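4.2 The open day

We ran our open day at the Karnden site on Nov 19, 2018, and I'll admit I went in nervous. Up to then the two-arm cell had only ever worked for the five of us, and now 217 people were going to file past it and ask why it was slow. The task we picked was phone sorting, partly for the Furkine project and partly - let's be frank - so visitors could follow it without a lecture from me. Figure 3 has the setup, with phones and a couple of translucent cases laid out between the grippers on the patterned cloth we use for the harder vision trials.

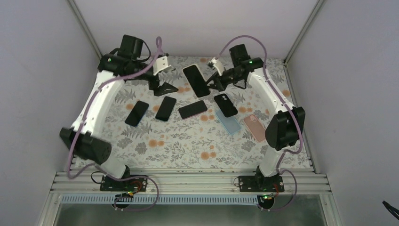 Figure 3. Two-arm cell with phones and cases on the patterned cloth.

Ditte Mogensen wrote on her comment card that she would've liked to hand the arms a phone herself, and that watching for 50 minutes had left her more curious about the misses than the picks. I loved that card! It changed how we ran the second session: Gonzalo Aguirre started calling out each miss as it came, and people crowded in closer (behind the tape, mostly) to guess what had gone wrong. Their guesses leaned heavily on dark screens and glare, a question we come back to in Section 5. We also got plenty of questions about the cloth, and one very long one about insurance.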